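Rimantas Mets
December, 7:40 am
Last updated 9:15 am

Thread on whether machines can do household and shop-floor chores yet. I get this question most weeks, usually from someone who has just watched a video of a robot folding a shirt. Longish, sorry.

First, definitions. "Can do" means three separate things. It can do the chore once. It can do it with a success rate you can quote. It can do it for a full shift with no one standing by. Videos show the first. Papers report the second. Anyone buying equipment wants the third.

Dishwashers and washing machines settled their chores decades ago by changing the chore. You load a box and the box does the rest. What remains is the loading, the sorting and the putting away. All of it is handling of loose objects, and all of it is hard for the same reasons.

Reason one is contact. A gripper that closes on a rigid block in a known spot is a solved problem. A gripper that closes on a bag has to cope with a surface that moves when touched. The contents shift, the center of mass goes with them, and the grasp you planned no longer exists.

Reason two is seeing. Clear plastic is poor input for most depth cameras. You get the thing behind it, or a reflection of the window, or a hole in the data. People tilt their heads a little and work it out. A fixed camera can't, and a wrist camera can only do it if someone thought to train that motion.

Reason three is clutter. Shop packing benches and kitchen tables have the same problem at different heights. Pens, scissors, wrappers, half-open packs. Each object is easy alone. The order in which you deal with them is the hard part.
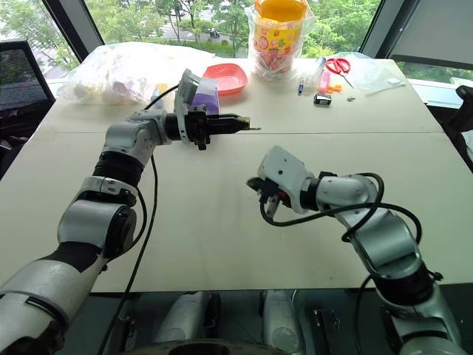

Giltness replied that none of this matters on a shop floor, where you would simply forbid clutter, fixture the parts and run the line at speed, and that the mess is a household problem only.

Partly agree. If you can fixture it, fixture it, and you don't need a learning system at all. But go and look at returns, kitting or repack in any small operation. Scissors, bags and a tray are the standard kit there. The clutter is the job.

Now some numbers from our own bench at Plandolel. Task: pick up small items, put them in a tray, leave the tools alone. 200 trials, two arms, one operator logging. 38 failures with no intervention allowed.

Most of those 38 were dull. Item pinched at the edge and dropped. Item pushed against a bag and lost from view. Both arms waiting for the other to move — a planning fault, fixed since. In 3 cases the arm picked up a tool it had been told to leave.

A failure rate of 19 percent is fine for a lab and useless for a kitchen. You would not keep a drawer that jammed one time in five.

Repeat the run with everything in clear bags and the rate gets worse. I'm not posting that figure until we have enough trials. The set will be 2000 and we are nowhere near it.

Speed, briefly. On our bench a person clears the same table several times faster. I care less about this than other people do. A slow machine that finishes overnight is useful. A slow machine that needs watching costs you a person as well as a machine.

Where I'd put things today. Moving totes and trays between known points: yes. Picking rigid items into a tray: yes, with someone nearby. Wiping a flat surface: mostly. Opening a bag, taking out one item and closing it again: in demos. Cutting with ordinary scissors: not on anything I would sign off.

Ho asked whether two arms are worth the extra cost. For bags, yes. One hand holds, the other goes in. For rigid picking, one arm and a better gripper is the cheaper answer.

Next set of trials is with the Sillavora fingertips, which are softer and wear out faster. I'll add the results to this thread when the set is complete.

© Rimantas Mets | Contact | Back to top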